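Handling Practice Rules for Hand-Held Gripper Collection
Progress report, August
Prepared by Ezequiel Nava for the Meesuk program office

Status

Work package 2 is on schedule. The draft rule set (Erkon rev 4) was issued to both collection sites, Zikora and Gatelell, and is now the only version in use. Rev 3 sheets have been withdrawn. Operators at Zikora completed the briefing on a Tuesday shift; Gatelell followed the same week.

Changes from rev 3

Rule 2.1, start position. Fingers must be fully open before the first approach. Rev 3 allowed half open, and reviewers could not tell a late start from a failed grasp.

Rule 2.4, soft goods. Cloth items are to be approached at an edge or fold, with one finger on each side of the material. Pressing down on the center of the item is no longer accepted as a first attempt.

Rule 3.2, work surface. Tables are cleared of all items not named on the task sheet. Permanent marks on the surface are acceptable and need not be covered.
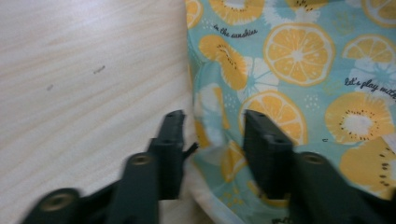

Rule 3.5, speed. The limit of 700 mm/s applies to free travel only. Within one hand width of the item, operators slow down until the fingertips can be followed by eye. The wording in rev 3 set a single limit for all motion and was widely ignored.

Rule 4.1, inspection. Threaded inserts and fingertips are checked by hand at the start of each shift. A finger with play in it is replaced, not tightened in place.

Review results

Kanokwan Intarasuk audited 212 episodes recorded under rev 4. Seven were rejected, all under rule 2.4. In each case the operator went back to the center press after a missed edge and did not log a second attempt. The rule does not say what to do after a miss. This will be corrected in rev 5.

Open items

The term "edge" is unclear for padded or rounded items. Proposed wording is with Gatelell for comment.

Spare fingers are held at Zikora only. A second set is requested from the existing equipment budget.

No change to the end date is requested.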